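Shares 30 | Comments 2

Stollel Play Kitchen Set - Set-Up Guide
Section 4: Laying out the set and putting it away

Text: Inese Paju. Checked by Deividas Lūse.
Updated Monday, June 2, 2025

This section is for the adult who prepares the play table. Please read it to the end before you open the bags with the small foods.

4.1 Choosing the table

1. Use a table with a flat top and a light colour. The small foods are easier to find on a light surface.
2. Wipe the top and let it dry.
3. Keep the set away from the table edge when children are under school age. Round pieces roll very easily.

Note: A tablecloth is not recommended. Children pull on it and everything comes down together.

4.2 Laying out the pieces

1. Put the large dishes out first. They take the most place, and the foods can be arranged between them afterwards.
2. Lay the pot and the bowls on their sides if the children will begin with the "tidy the kitchen" game. For the "dinner" game, stand them upright.
3. Spread the toy foods over the table. Do not sort them by colour, the children should do this by themselves.
4. Leave one long food, for example a pepper, already in a dish. Small children understand faster what the dish is for.
5. Put the cups together on one side.

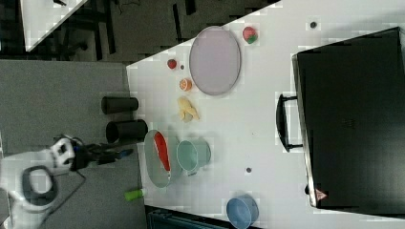
6. Ask the child to choose one food and say its name. If the child does not know the name, say it together two times and continue.
7. Let the child decide which dish the food goes in. There is no wrong dish in this game.
8. When all the foods have a place, change the roles. Now the child gives the instructions and the adult moves the pieces.

CAUTION: Small parts. Pieces of bead size must be removed before children under three years come to the table. Look also under the trays and inside the cups.

Note: The cut fruits are made to show the inside. They do not join with a second half, so please do not press them against other pieces.

4.3 Putting the set away

1. Collect the smallest pieces first and close them in the Julta bag.
2. Put the long foods in the pot, and the round foods in the deepest bowl.
3. Place the cups one by one in the storage box. Do not push one cup into another - they stick and the rim can crack.
4. Lay the flat trays on top.
5. Compare with the list on the inside of the lid. The full set has 56 pieces.

If a piece is missing, look first on the floor near the table legs. Spare foods can be ordered from Jemeck under part number 271. Orders sent in August are delivered in September, as the Siliņa store is closed for the holiday.

Share this page (30)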